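Cirnley Community Tool Library: Frequently Asked Questions

Last updated 2023-05-20

Who can join?

Anyone aged 18 or over who lives, works or studies in Cirnley, Yule or Nodosberg. Bring a photo ID and something with your address on it, such as a utility bill or a lease. If you work here but live elsewhere, a recent pay stub is fine.

How much does it cost?

Membership is $44 a year. There is no fee per loan on hand tools. A few larger items, including the floor sander and the tile saw, carry a $10 charge each time they go out, which pays for blades and belts.

What do you have?

The catalog lists 1,446 items at present. Most are hand tools, garden tools and small power tools. We also have ladders, clamps, sawhorses, plumbing snakes, a cider press and two sewing machines. The catalog is updated every evening, so if something shows as available in the morning it is most likely still on the shelf.
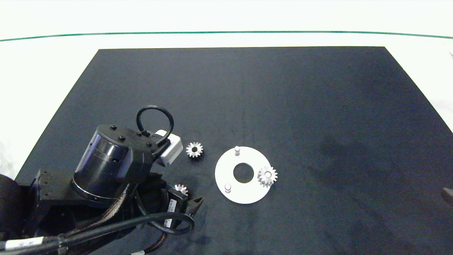

How long can I keep a tool?

Loans run for 10 days. You can renew twice from your account page unless another member has placed a hold. The cider press is limited to 2 days from August until the end of the apple season.

What happens if I return something late?

We send a reminder on the due date and another the day after. Late items cost $2 per day, up to the price of the item. Your account is paused until the tool is back, but holds you have already placed keep their spot in line.

What if a tool breaks while I have it?

Stop using it and bring it back with all the pieces, even the small ones. Tell the desk what you were doing when it failed. Normal wear is our problem and you will not be charged. Damage from misuse — running a saw with the guard off, for instance, or leaving a drill out in the rain — is charged at the cost of the repair.

Who does the repairs?

Hạnh Hà looks after power tools and Sveva Orlandini handles sharpening and anything with an engine. Parts for older machines can be slow to arrive. An item marked "in repair" in the catalog can still be put on hold.
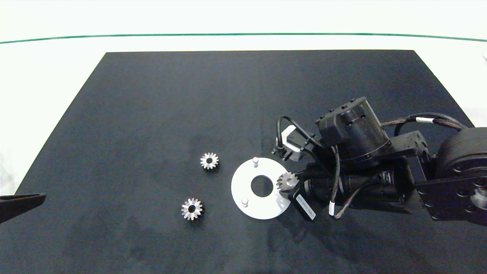

Can I donate tools?

We take hand tools in any condition and power tools that still run. Drop them off at the Luker Street door during open hours. Please do not leave anything outside. We cannot accept chainsaws, gas heaters, or paint and solvents.

Can someone else pick up my loan?

Only if they are listed on your account. You can add one other adult from your household at no extra cost, and they need to show ID on their first visit.

Do you deliver?

No. Large items can be loaded at the rear gate on Luker Street if you ask at the desk first. Bring your own straps.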